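Carnside Toy Library: where we've got to since the last report

Hello again from Carnside! I know the form asks for headings and I did start with headings, but everything ran into everything else, so I'm writing it as a letter and you can file it however you like.

The big news is the catalog. When you gave us the grant we had 1238 toys and games on paper cards, and the cards were in three different people's handwriting (one of them used her own abbreviations, and I still don't know what "PT inc." means). As of Friday every single card is typed into Stivuso, the lending software we told you about in the application. It's a bit slow on our old laptop, but families can look things up from home now, and they do! We get reservations at eleven at night, mostly for the marble run.

Membership is at 257 families. The target we agreed on was lower than that, so I'm very pleased, but it does mean the Saturday line is out the door by ten and I'd like to talk to you about a second morning. More on that below.

Money. We've spent the $2000 equipment line nearly all on shelving and storage tubs. The shelving came from Nukgate and the first delivery was missing its brackets, so we lost most of May to phone calls. They sent the brackets in the end, plus a spare set, and the puzzles are finally off the floor. I've kept all the receipts and they're in the envelope with this.

The part that's behind is the building sets. Wooden blocks went fine, train track went fine, but the small bricks have eaten up far more time than I planned for. They come back mixed, they need washing, and then somebody has to sort them. We tried sorting by color, which looks lovely and is no use at all to a kid who wants a long flat piece. So we've switched to sorting by size, and a set now goes out in a zip bag with a piece list taped inside the lid of its box.

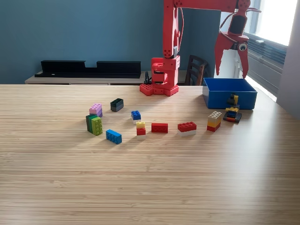 Six sets are ready to lend and the rest should be done before school starts. I'd asked for a July finish in the plan, so please count that one as late. Missing pieces have been less of a headache than I feared, by the way. Most families bring strays back the next week, usually in a coat pocket, and we've stopped charging for them because the charging took longer than the finding.

Now, the second morning. The hall is free on Wednesdays and the rent would be the same as Saturday. What I don't have is enough people to run the desk, so I'd want to try it through the fall and see who turns up before asking you for anything permanent. Could we move what's left of the printing line over to cover the rent? We hardly print now that the catalog is online.

Give me a call if that needs a proper form and I'll fill one in, headings and all.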